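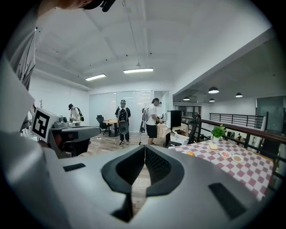

Slide 1: The room before the furniture move

Filed under: Talks & Slides > Workspace

Start with the ceiling. It is white, vaulted, with the beams showing, and it is why Plaltov took the lease. Two long fluorescent lights hang on thin wires in the middle. On the right the ceiling drops and goes dark gray, with four dome pendants under it.

Pause. Ask who works under a high ceiling now. Take a show of hands.

Slide 2: Light

The two sides of the room need different jobs. Screens and standing work go under the long lights. Talking goes under the domes. Say that we tried it the other way first and moved everything back within 2 weeks.

Mention the Cuevas report here, one sentence only. Handout has the rest.

Slide 3: Floor

Wood floor stays. Hastetti quoted for carpet tile, around 1000 square feet, and we turned it down. Felt pads on every chair leg instead. We bought 744 pads and still ran short.

Slide 4: Walking space

People cross this room wearing backpacks. Leave more room behind a workstation than the plan says. Show the Drullik floor plan, then the revised one.

Questions at 19 minutes. Leave slide 4 up.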